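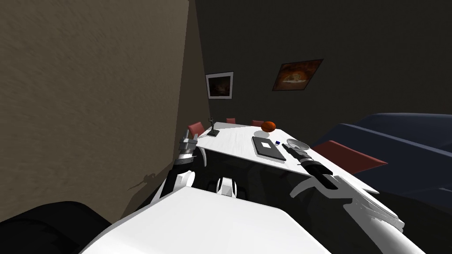

Projects > Student reports > Serkudero two-arm cell

Print this page | E-mail this page

Keeping the Serkudero cell in order
Solomiia Kobzar, 29/08/2018

I spent my summer placement at Guteck in Plemerholm, and I should say at the start how kind everybody was, even when I asked the same thing twice! My job was to look after the set-up of the simulated two-arm cell, where the robot works at a white table with an orange ball, a bowl and a notebook on it.

The two grippers differ, one silver and one black, so each has its own settings file, and I learned early on (the hard way, I'm afraid) to keep them apart. Every morning I reset both arms, loaded the table and its objects afresh and ran 5 slow reaches with each arm before starting anything longer. A full check took up to 200 seconds.

The worst fault came at run 123. The right arm kept halting short of the bowl, and I went through the joint limits for days before finding that the table height had been changed in one file and left alone in the other. I put both right, and then did 400 further runs without a halt. The arms still need a proper wrist check, and I hope to do that in October.

Related items
Boros gripper notes
Guteck placements
Reports from Plemerholm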